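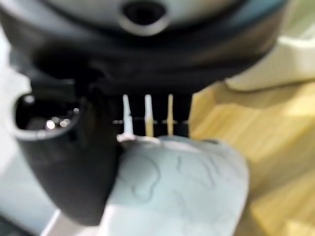 A gripper from very close.

Lentils for the cold months

In October I start to cook lentils again. In summer I forget that they exist, and then one evening I come home, it is already dark at six, and I want to eat something brown and sour with a fried egg on the top.

I grew up with this dish. We had it in the school cafeteria, where it was gray and very thick, and we had it at home, where it was better but still not beautiful. The name in my language means only "sour lentils", and I think this is a part of the problem when I try to offer it to people in Rutthorpe. They hear "sour" and they think that something went bad in the refrigerator. I tried "lentils with vinegar", but it sounds like cleaning the kitchen. Now I say "lentils and eggs" and I put the plate on the table.

It took me a long time to make it taste right here. For the first two years I used the small red lentils, as the store near my apartment had only these. Red lentils are good for soup, but they fall apart, and in the end you have a kind of orange cream. Then I found Sýkora, which is a small grocery behind the bus station with sausages, pickles and poppy seed, and they sell the big greenish-brown lentils by weight from a sack. I bought two pounds the first time and I carried them home like a treasure. They are not expensive. I was only happy to see them.

The other thing I had to change was the pot. I have a Corero, the heavy one with the white inside, which I bought second-hand with a chip on the lid. Before it I cooked everything in a thin steel pot, and the flour always burned in one spot, always the same one, a little to the left of the middle. If you have only a thin pot you can still make this, but please stay next to it and stir.

I write the recipe the way I do it now. It is for four people, or for me on two days and my neighbor on one.

What you need:

2 cups big brown or green lentils
1 bay leaf
3 allspice berries
1 big onion
3 tablespoons butter (or lard, if you have it)
2 tablespoons flour
2 tablespoons vinegar, and more at the end
1 teaspoon sugar
salt and black pepper
eggs, one or two for each person
sour pickles

Look through the lentils on a plate and take out anything that is not a lentil. Wash them. I used to soak them overnight like my grandmother did, but I often forgot, and I could not find a big difference. With soaking they are a bit faster. That is all I can say for it.

Put them in the pot with the bay leaf and the allspice and enough cold water to cover them by two fingers. No salt yet. Bring it to a boil and then turn the heat low. After soaking, mine are soft in 18 minutes. Without soaking they took 38 minutes the last time, but that was a sack which maybe stood in the store a little long, so begin to taste them earlier. They should be soft all the way but still have their shape. Do not pour the water away.

While they cook, cut the onion very small and fry it slowly in the butter. Slowly is important here, and I am saying it also to myself, because I am always hungry at this moment. The onion should be yellow like honey. Add the flour and stir it for two or three minutes until it smells a little like cookies. Then take a ladle of water from the lentils, let it cool a bit, and mix it into the flour. It will become a paste and look wrong. Add one more ladle, and it will look right.

Now everything goes together in the big pot. Let it cook on low heat for ten minutes more and stir along the bottom. Then the salt, the pepper, the sugar and the vinegar. Taste it. I add more vinegar almost every time, with a teaspoon, and I stop when I feel it at the sides of my tongue. If you went too far, half a teaspoon of sugar will help.

It should move slowly when you tilt the plate. If it stands like a wall, add water.

Fry the eggs in a separate pan with crisp edges and a soft yolk. At school the eggs were hard-boiled, and I still cannot say that I miss them. Cut the pickle the long way. Bread on the side, dark if possible.

Some notes from my own mistakes:

The vinegar. I use ordinary white wine vinegar. Once I tried balsamic, it was sweet and I did not finish the plate. Apple vinegar is fine.

Canned lentils. I had two cans of Trornetti in the cupboard for a long time and finally I used them on a very lazy evening. They are already soft, so I made the onion and flour first and put the lentils in only to warm up. It was not bad! But they are salty, so rinse them well and be careful later.

No eggs. A friend who is vegan eats it with fried mushrooms, and I cook the onion in oil for her. She asks for it, so I believe she likes it.

The next day. It becomes very firm in the refrigerator - you can almost cut it with a knife. Warm it with a little water, and add a few drops of vinegar again, as the sour taste goes quiet during the night. I prefer it on the second day, to be sincere.

I also tried to freeze it once, in a yogurt cup. The taste was good, the lentils were a bit mealy. For lunch at work it was enough.

Next time I want to write about the poppy seed noodles, if I find out where I put my grinder. I have looked already in both closets.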